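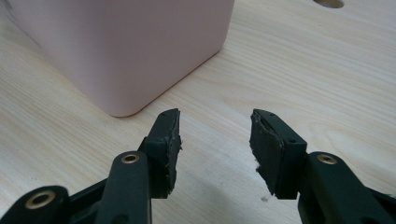
Fig. 1. Pink container on a wooden tabletop.

Does Enrichment Feeding Change What Zoo Visitors Do? A Small Study at Dravelside

Ibrahim Tijani and Éabha Quinlan
Project report, submitted October 24, 2023

We use cookies to remember your settings and measure traffic. By continuing to browse this site you accept our cookie policy. Accept / Manage choices

Background

Zoos like to say that enrichment feeding is good for everybody. The animals get to work for their food, the keepers get to watch natural behavior, and visitors are supposed to stay longer and learn more. We have no quarrel with the first two claims. The third one bothered us, because it shows up on signs and in brochures with very little behind it. When we went looking for evidence we mostly found visitor surveys handed out at the exit, and people leaving a zoo with tired children will agree to almost anything if it gets them to the parking lot.

Dravelside Animal Park runs an enrichment program for its ring-tailed lemurs. On some days the keepers hide food inside cardboard tubes and hanging feeders. On other days the same food is put out in dishes. The park's leaflet says the enrichment days "bring visitors closer to the animals." We wanted to know whether this could be seen in how long people stood there.

What we did

We watched visitors at the lemur enclosure in August, on two enrichment days and two dish days. One of us stood near the bench by the viewing window and the other by the path that leads down to the Kollville picnic lawn. We timed groups and did not time individuals, since a parent can hardly walk off without the rest. A group's clock started when its first member stopped walking and ended when its last member left. In total we timed 322 groups.

We also asked 100 groups a single question as they left: "What was the animal doing?" Our first plan was a longer questionnaire. The park's education office offered us one it already used, but every item on it was phrased so that the answer had to be nice ("How much did you enjoy learning about our lemurs?"). We turned it down.

Feeding was done by the park's own keepers on the normal schedule. We had no say in which days were enrichment days, and this turned out to be a bigger problem than we thought it would be when we wrote the proposal.

What we found

Groups did stay longer on enrichment days. The difference was clear in the first half hour after feeding and then it was gone. Once the food had been found, the lemurs went back to the upper platforms and lay down, and visitors moved on at the same pace as on dish days. If we had only watched the first half hour, as a park would probably do if it wanted a good number for its leaflet, we would be reporting a success.

The longest stays in our notes had little to do with feeding. On the second dish day a juvenile named Clisar kept jumping on the back of an older male named Usman, who put up with it for a while and then chased the youngster along the rope. People stayed for that. Several groups who had already left came back up the path when they heard the laughing. Our clock treated them as new groups, and we argued for a good part of an evening over whether it should have. In the end we left them in, and noted it here so the reader can disagree.

The answers to our question were less encouraging still. On dish days most people said "eating" or "sleeping." On enrichment days most people said "eating" or "playing." A few said the animals were "opening a toy." Hardly anyone described a lemur looking for food, working something out, or using its hands, and those are the behaviors the enrichment sign talks about. The sign is fixed to the fence at adult eye height with a lot of small text on it. We saw people lean on it.

Problems with the study

There are plenty. Four days is not many. Both enrichment days were sunny and one of the dish days had rain until lunch, so part of what we measured may just be weather. Lemurs sunbathe, and a lemur sitting upright with its arms out will stop people whether it has been fed from a tube or a dish.

We also found out late that the keepers tend to choose enrichment days when they expect a bigger crowd. That makes sense for them, but it means our enrichment days were busier from the start. A crowd draws a crowd. Some groups may have stopped because other groups had stopped, and we can't separate that from the effect of the feeders.

Then there is us. Two students with clipboards standing next to an enclosure are something to look at, and more than one child asked if we were feeding the lemurs next. We tried standing farther back on the last day – this helped, but it made the timing at the window harder.

Finally, standing in front of an animal is not the same as learning about it. We picked time because it can be measured. We are not convinced it means very much, and we would be suspicious of anyone who used our numbers to say that it does.

What we think it shows

Our data fit the idea that enrichment feeding gives visitors a short show. They do not show that visitors understand the show or remember it. The park may be right that people feel closer to the animals, but feeling closer was not something we could see from the bench.

None of this is a reason to stop. The feeders are there for the lemurs, and the keepers we talked to were much more interested in whether the animals used them than in what the public made of it. We would only ask that the leaflet say so. A keeper talk at feeding time would be an easy thing to test next, with the days picked by coin toss and somebody other than us holding the clipboard.

Raw timing sheets are in the appendix – the coffee stain on sheet 2 covers no data.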